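Preguntas frecuentes sobre butacas tapizadas y cojines en el dormitorio
Elier – Muebles y textiles para descansar

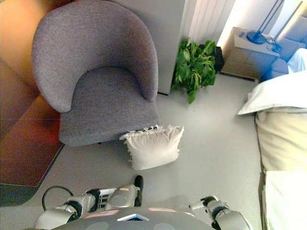

Casi todas las consultas que recibimos sobre butacas de dormitorio empiezan igual: si cabrá, si se ensuciará mucho y qué cojín le irá bien. Hemos reunido en esta página las respuestas que más repetimos, con la calma que a veces nos falta por teléfono. Una butaca gris de respaldo envolvente, con un cojín color crema de borde con flecos, combina con facilidad con una cama vestida en tonos claros, y si además hay cerca una alfombra de naranjas y marrones, el gris deja de parecer frío y se vuelve muy acogedor. Con esa mezcla en mente hemos escrito casi todo lo que sigue, aunque los consejos de limpieza valen también para otros colores.

¿Cuánto espacio tengo que dejar entre la butaca y la cama?
Nosotros recomendamos 80 centímetros de paso libre, medidos desde el borde de la colcha y no desde el colchón, que es donde suele venir el disgusto. Si su dormitorio es pequeño puede apurar un poco más, pero pruebe antes a marcar la planta de la butaca en el suelo con cinta de pintor y a vivir un par de días con la marca puesta. ¡Se aprende muchísimo tropezando con una cinta!

¿Es mejor ponerla mirando a la cama o a la ventana?
Depende de para qué la quiera. Si va a leer en ella, lo más agradable es que la luz del día le entre por un lado, y unas cortinas blancas ayudan a suavizarla en las horas fuertes. Si la quiere para sentarse a calzarse por la mañana o para charlar con quien sigue en la cama, oriéntela hacia el centro del cuarto y no le dé más vueltas. Las butacas de asiento bajo se mueven con poco esfuerzo, así que puede cambiar de idea.

¿Cómo limpio el tapizado gris jaspeado?
Para el mantenimiento normal basta con aspirar una vez por semana con el cepillo blando, insistiendo en la unión entre asiento y respaldo, que es donde se esconden las migas (en casa de todos, no se preocupe). Para una mancha reciente, presione con un paño blanco limpio sin frotar y después use agua tibia con unas gotas de jabón neutro. Disolvemos siempre 4 gotas en un vaso de 200 mililitros; con más jabón queda cerco. Deje secar al aire, lejos del radiador, y pruebe primero en una zona que no se vea.

¿Y los cojines con flecos, se pueden lavar en la lavadora?
La funda de nuestro modelo Burnham sí, del revés, con la cremallera cerrada y dentro de una bolsa de malla, en programa delicado y agua fría. El relleno se airea y se ahueca con las manos, nada más. Los flecos se peinan con los dedos cuando todavía están húmedos – con un peine se enganchan y se arrancan hilos. Si el cojín pasa a ratos por el suelo, como les ocurre a casi todos, sacúdalo antes de devolverlo al asiento.

¿Una planta al lado de la mesilla es buena idea?
Nos gusta mucho cómo queda una planta de hoja ancha en el rincón junto a las cortinas. Póngale un plato debajo de la maceta y riegue con moderación, y procure que las hojas no rocen la tela.

¿Qué lámpara me aconsejan para leer?
Una de sobremesa con brazo fino ocupa muy poco en la mesilla. Recoja los cables por detrás con una cinta de velcro.

¿Puedo ver la butaca antes de comprarla?
Por supuesto. En la tienda de Ferreira tenemos expuesto el modelo Clostside en gris, referencia 191, y le prestamos muestras de tela para que las vea en casa a distintas horas. Venga sin prisa, siéntese el rato que quiera y traiga, si puede, una foto de su dormitorio y las medidas de la puerta.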